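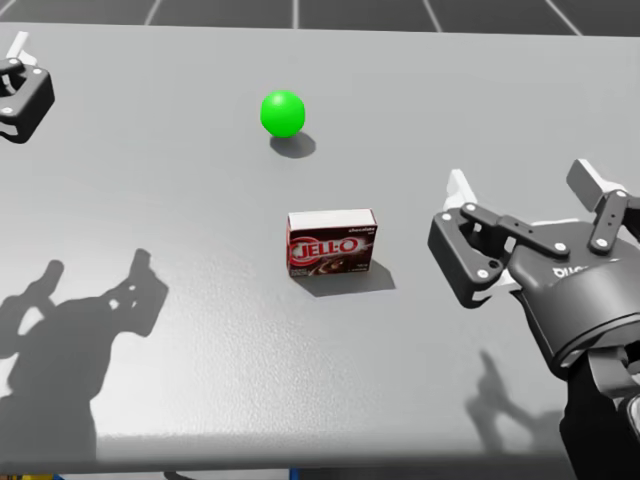

grultmutt
Anyone know if the Rudia rescue is doing the adopt-a-thon raffle again in August? Need to know soon bc I'm donating stuff this year and want it to be decent. Last time they had toys laid out on a table, and a plain green ball like the one up there got more tickets than the fancy gift basket. So I'm thinking balls. Lots of balls. But do they even take donated items anymore or is it cash only now

pawsandmersha
Yes it's on. Same park, starts mid morning. They take items as long as they're new with tags. No rawhide, no opened food, nothing with squeakers for the little ones (somebody complained).

denverless
cash is better. sorry but it is. They had a whole closet of leashes left over and were begging for vet money a month later. 60 bucks pays for shots, 60 bucks of balls gets you chewed balls

grultmutt
I mean both? I can do both. Kids want to pick something out, thats half the point for them

Sosina Mamo
I help with the foster side so maybe I can clear this up. Goal is 2,000 this year, it all goes to the Grultcombe kennel roof and the heartworm meds. Raffle brought in almost 70 percent of what we made last time, so please do NOT stop bringing items. Cash jar will be at the front too. Drop off is the side door at Mersha Feed, before 5, ask for the rescue bin or they'll stick it with the returns.

denverless
ok 70 percent surprises me. Still think the bake sale would beat it if somebody ran it right 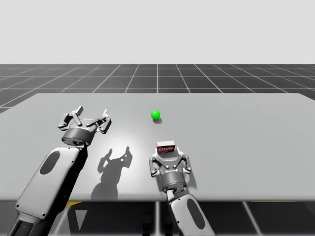

Gray tabletop, tiled floor behind.

pawsandmersha
Bake sale was a mess. Sun, frosting, forty dogs. No thank you.

tillyshuman
Forty is generous lol. But yeah my beagle ate a whole lemon loaf off the end table and I paid for it twice, once to the rescue and once to the vet

denverless
that's a table problem not a bake sale problem. Put it up high. Put it inside the shelter building

Sosina Mamo
No outside food inside the building, kennel rule, not mine. We could do wrapped dog treats outdoors tho — Grekov bakery offered a couple trays if someone picks them up early. Any takers?

tillyshuman
I can pick up. What time is early

Sosina Mamo
7 am, sorry

tillyshuman
oof. fine. yes

grultmutt
Back to my question, what sizes do the dogs need? Mine are both small so all I know is small. Dont want to buy a bag of things a shepherd can swallow

pawsandmersha
Go big. Bigger than you think. A small dog will drag a big ball around and be happy, a big dog with a small ball is an emergency

denverless
agree with that one at least

grultmutt
Ok going big. Also doing an envelope with cash so denverless can relax

denverless
relaxed. And I'll bring the folding canopy if noone else has one, the one from last year had a leg held on with tape

Sosina Mamo
Please bring it!! The tape one is gone. Also still short on walkers for the older dogs, short laps only, they mostly want to lie in the shade. Message me if you can do an hour — adults only on the leash, kids can tag along.

tillyshuman
Can I bring the beagle or is she banned

Sosina Mamo
She can come. On a short leash. Far from the treat trays.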